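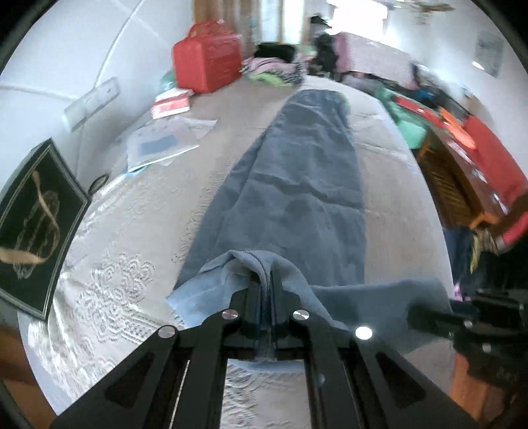 April, folding and packing, bed in the Pisside flat

Started after lunch. The plan from Stekel says to fold everything lengthwise first, then across, and claims it saves space in the case. I have my doubts. A long fold on a thin cloth goes narrow at one end and fat at the other, and once it is like that the second fold only makes a lump.

The blue-grey cloth is the worst for it. Did it 7 times. Smoothed it by hand between goes, and the creases came back along the whole length. On 2 of those the edges met well enough that I would call it folded. The rest I would call "put down neatly".

Not convinced the bed helps either. The bedspread has a raised pattern and thin fabric sits on it differently from how it sits on a table. Owino's notes say the surface makes no difference. They did theirs on a desk, so I don't see how they would know.

The pile up by the head of the bed (pink, white, green, the striped things) was folded the ordinary way, in half and in half again, and took far less fuss. Leave it as it is.

Papers stay in the clear sleeve, flat, on top of everything. Red case to be filled last. The black box with the gold design goes in upright or not at all – I don't believe the Voltance packing list where it says "any way round".

Time allowed on the sheet for the lot: 20 minutes. Whoever wrote that hasn't packed a bag.

To do: same cloth on a bare table, same fold, before anyone writes up the lengthwise method as better.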